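Handover between two hand-held grippers keeps dropping the part. Worn pads or bad firmware?

Asked by Diarmuid Gallagher in Grippers and end tools

We've got a pair of Lalow hand-held grippers, black two-finger ones, and we use them to record handovers. One person holds the part out, the other closes on it, first one lets go. The part is a frosted phone case, so it's light and a bit slippery.

Since May the receiving gripper has been letting the case slide out. The trigger feels normal, the fingers close, the software says "grip OK", and a moment later the case is on the table. Marsden, who sold us the pair, say it's a known firmware fault and want us to pay 400 for the upgrade plus a service. I don't buy it. If it were firmware I'd expect both grippers to do it, and the giving one holds the same case all day.

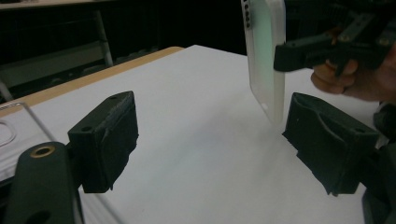 I've swapped the cable, recalibrated twice and gone back to the older settings file. No change. Before I hand over any money, has anyone had "grip OK" reported on a part that plainly wasn't gripped? And is there a way of testing the pads at home that isn't just squinting at them?

2 answers

Answer from Fionnuala Corrigan (accepted)

I'd start with the rubber. The edges of both fingers look ragged to me and the inner faces are rough. I can't tell from a photo how much grip is left, so test it.

Cut a strip of ordinary printer paper, close the fingers on it and pull slowly. Do it high on the pad, then low, then at each side. Do the same on the gripper that behaves. If the paper comes out easily in one spot on the bad one and not on the good one, you've found a worn patch or a finger that's sitting crooked. Check the finger screws before you order anything.

As for "grip OK", don't trust it. On the ones I've used it only meant the fingers had stopped moving before they were fully shut. Nothing in there measured whether the part was slipping. Yours may differ, so ask Marsden in writing what the message is based on. I asked another seller that once and got a brochure back.

The other test is to swap the fingers between the two grippers, if they're the same model. If the fault follows the fingers, it isn't firmware and you can keep your 400. If it stays put, I'd look at the trigger linkage next, and only then at the software.

One safety point. Keep your free hand away when you're testing the closing force, and unplug it before you touch the screws. I've had a nasty pinch from one that closed when the cable was put back in.

Answer from hiltier_user2

had this on a Hiltier, firmware update fixed it. just pay for it

Comment from Diarmuid Gallagher: Did you change the pads at the same time?

Comment from hiltier_user2: yes they came with the service

Comment from Diarmuid Gallagher: Right. So we don't know which one fixed it, then.

Comment from Fionnuala Corrigan: Fliltell do stick-on pads, if the paper test goes the way I think it will. I'm not convinced by their glue, so clean the old stuff off properly first.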